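Chapter 4
Flat Faces and Curved Faces: Getting to Know Prisms and Cylinders

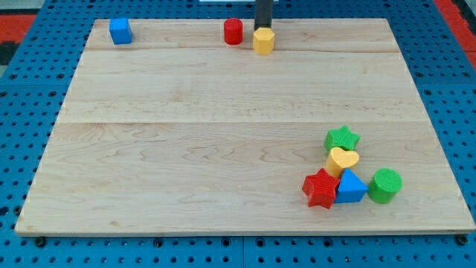
Solid shapes are best met by hand, and a few small blocks will carry you through nearly everything in this chapter. Pick one up, turn it over, run a thumb along an edge, and you are already doing geometry! Geometers have been drawing solids for a very long time, and the drawings are wonderful, but a drawing only ever gives you one side at a time. Look at the red cylinder on the maple board: its top is a flat circle, and the bottom, which you can't see, has to match it if the block is a true cylinder. The yellow block just to the right of it has six flat faces going around and a flat top, so it belongs to a different family, the prisms. The blue cube in the corner is a prism too, which surprises many people the first time they hear it. We will spend a good part of Section 4.2 on why.

What you will learn in this chapter

How to tell a prism from a cylinder, and what the two have in common
How to count faces, edges, and corners without losing your place
How to find the volume of any prism or cylinder with one single rule
How to unfold a solid into a flat net, and fold it back up again

Words to watch for

Base. One of the two matching ends of a prism or cylinder. The base does not have to be the end the block is standing on.
Face. A flat side of a solid. Bases are faces too, and forgetting them is the most common slip in the whole chapter.
Edge. The line where two faces meet.
Corner. The point where edges meet. Mathematicians say vertex, and for more than one, vertices.
Height. The straight distance from one base to the other.
Net. A flat pattern that folds up into a solid.

4.1 Same all the way through

Think of a loaf of bread baked in a tin with straight sides. Slice it anywhere and, apart from the crust at the ends, every slice has the same shape. A prism works just like that. Take a flat shape with straight sides, say a triangle, and slide it straight up. The space it sweeps through is a triangular prism. Slide a hexagon up and you get a hexagonal prism, slide a square up and you get a square prism, and if you happen to stop when the height matches the side of the square, you have made a cube.

Now slide a circle up. You get a cylinder, and here the family splits. A circle has no straight sides, so the surface that wraps around is one smooth curve with no corners anywhere on it. The two ends are still flat and still match each other. That is why so many of the rules for prisms carry straight over to cylinders, and why the two share a chapter in this book.

Real blocks, by the way, are seldom perfect. Makers often round the edges a little so that they are kinder to fingers. When we talk about a cube in this chapter we mean the ideal one, with sharp edges and every face an exact square. Your block is a very good stand-in for it.

Try it: The sorting table

Work with a partner. You will need as many small solids as you can gather: blocks, boxes, cans, an unsharpened pencil, a hex nut from the toolbox.

1. Put every object that would roll on its side in one group, and everything that would not in another. Decide first, then test.
2. For each object in the second group, name the shape of its base.
3. Find an object that fits neither group well. An egg carton is a fine one to argue over.
4. Close your eyes while your partner hands you a solid. Name it by touch alone.

Man-lok Kong, who tried out the early pages of this chapter with his own classes, suggests doing step 4 twice, and the second time wearing winter gloves. Edges are still easy to feel, but a hexagonal prism starts to feel a lot like a cylinder. Keep that thought! It comes back in Section 4.5, where we let the number of sides grow and grow.

4.2 Counting without losing your place

A hexagonal prism has eight faces: six around the sides, plus a top and a bottom. It has 12 corners and 18 edges. You could count all of those with a fingertip, and you should, once. After that there is a quicker way.

Call the number of sides on the base n. Each base has n corners, and there are two bases, so the prism has 2n corners. Each base also has n edges, and another n edges run between the bases, which makes 3n edges in all. The faces are the n sides and the two bases, or n + 2.

Check it with a cube. The base is a square, so n is 4. That gives eight corners, 12 edges, and six faces. Every one of them is right, and the cube has earned its place among the prisms.

Warm-up problems

1. A prism has a base with 19 sides. How many faces, edges, and corners does it have?
2. Another prism has 90 edges. How many sides does its base have?
3. A third prism has 58 corners. How many faces does it have?
4. Can a prism have exactly 1980 edges? Explain how you know.
5. Nadia says that a cylinder has two edges. Luis says it has none, if an edge has to be straight. Read the list of words again and decide how you would settle the matter. Write down your answer before you go on to Section 4.3.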